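Tuesday, September 3, 2024
Custow bench, two-arm recordings

Finished the morning with 258 episodes on the disk against a target of 300. I am not convinced the last stretch will teach the policy anything the first lot didn't. The Isamach note says more variety on the table gives better transfer. Fine, but nobody has shown me a run where it did, and the January set was varied too and we still got a policy that reached for whatever was biggest.

What bothers me more is the driving. Operators get quick at this and start using the same approach angle every time, left and right. On playback a lot of the episodes look like copies with the clutter shuffled. If that is what goes in, that is what will come out.
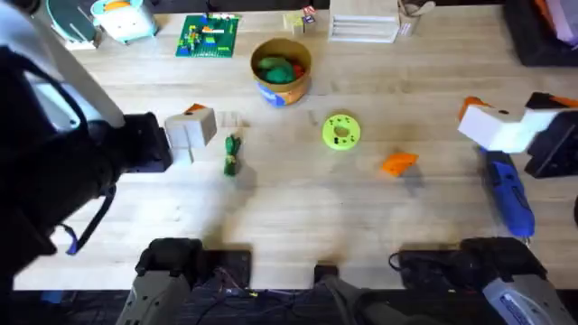 The foam is also too kind. It squashes, so a sloppy close still ends in a hold, and the episode gets marked good. Hard, flat things are where I expect trouble, the green disc above all. It lies flush on the wood and has no obvious edge to take hold of. The rotary tool is a different problem, long and probably heavy at one end. I'd swap a day of foam for an hour of decent tries at either one.

Success marks: re-marked 6 episodes from yesterday blind, then compared with the sheet. Disagreed with 3 of them. Small sample, I know, but it's my own marking I'm disagreeing with, so the rule is too loose. "Lifted clear" needs a height and a hold time. Until it has both I would not quote a success rate to Fogh or anyone else.

Also: the Hatov script still drops failed tries by default. Turned that off. Want the failures kept and tagged, even the ugly ones.

To do
- write the lift rule down properly, re-mark everything against it
- hold back a block of episodes with objects the policy hasn't met, and leave them alone this time
- train on half the set and on the full set, same settings. If the curves sit on top of each other, stop recording foam
- ask for a second pair of eyes on the marking

Left the count at 258 tonight. Not adding more until the rule is fixed.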